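Workshop notebook, January 15, 2023
2 min read

Continued with the costume for the second act of the Rormont film. Mireille Salameh called in the morning and told me that the director wants the lead actress in the dark coat again, and not in the green one. So the green one goes back on the rail, and all the work on its collar must wait. I am not angry, but I wrote down the hours.

The dark coat has a problem at the left shoulder. In the test footage the seam is pulling when she raises her arm to the horse. I opened the lining and let out the seam as far as the cloth allows. It was cut quite close, I think by the people at Dretness when they hired it for their television series. Their old name tape is still inside, under ours. Please do not remove it, I want to ask them for the pattern.

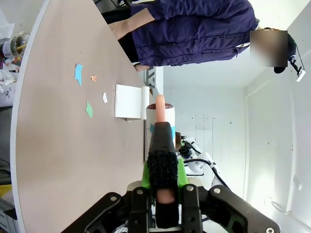
The buttons are another matter. The script has the coat losing one button in the fight, and later the brother finds it in the snow. This means we need the same button in close-up, and it must look the same as the others on the coat. I ordered 15 from Bataineh in the bone color. If they arrive too yellow, I will tone them with tea, as we did in May for the uniforms. Do not use coffee, it came out reddish the last time under the lamps.

Mireille also says there is gossip in the press that the actress is leaving the production. She was here for the fitting and asked for deeper pockets, so I continue as if she stays. All the same, I keep her old measurements together with the new ones, in the same envelope.

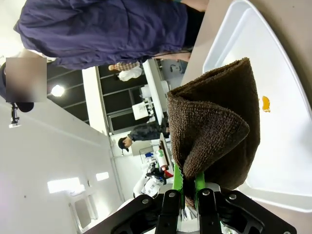
Then the veil for the funeral part. The net we have is too stiff and stands away from the face. I washed a small piece by hand with a little soap and it became softer, but it also lost its shine, and the cameraman liked the shine. I need to show him both pieces side by side before I decide. He is at the Clitville location until the end of the shoot there, so I will send them with the driver.

The crowd scene has now more than 50 extras on the list. We do not have enough hats. Men can share between the morning group and the afternoon group, if somebody marks the sizes inside with chalk. For the women I have no solution yet. Maybe scarves, but the director must agree first.

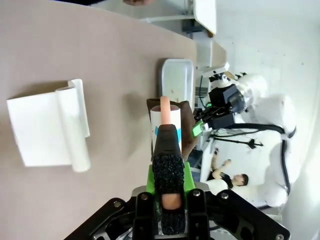 Roller with the blue marks, at the table.

To do next: close the lining of the dark coat, try it on the stand with the arm raised, write to Dretness about the pattern, ask Mireille which shoes go with the coat. The brown boots are still at the shoemaker.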